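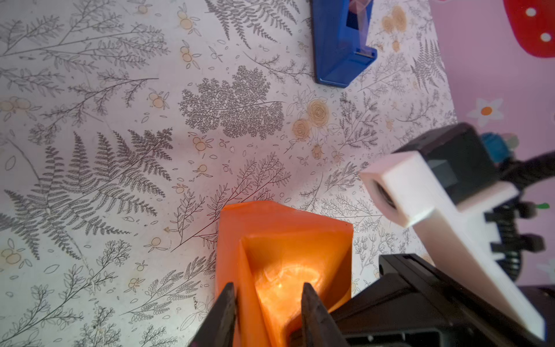

I have owned four tablecloths in my adult life and regretted three of them. The fourth has ferns. Gray ones, drawn in the thin serious lines of an old botany book, with leafy sprigs in between and then, as if the illustrator had been let out for lunch and come back cheerful, pale orange fruit and peach roses.

I wanted plain white. Lucie Kennedy, who was with me at Bestlow in August and has opinions, said plain white was for people who don't eat. So I paid 20 dollars for ferns, and I've spent every evening since trying to work out what the small dots are. Seeds? Pollen? Lucie says they're dots.

What I didn't plan for is how bossy a patterned table is. The blue tape dispenser used to be a thing I owned. Now it's a decision. Against the gray it looks very blue and very pleased with itself, and I've moved it to the drawer 2 times and brought it back both times, mostly for the tape.

Orange plastic, on the other hand, gets along with everything on there. I put this down to the fruit. I am now a person who thinks about whether her plastic goes with her fruit -- my mother would be so proud, or at least relieved.

The drawings run on the diagonal, too, so anything you set down straight looks crooked. I spent the first week nudging things. Then I gave up and started putting everything down at an angle, and dinner has felt slightly nautical ever since.

Next is the chairs. Lucie has already sent me links.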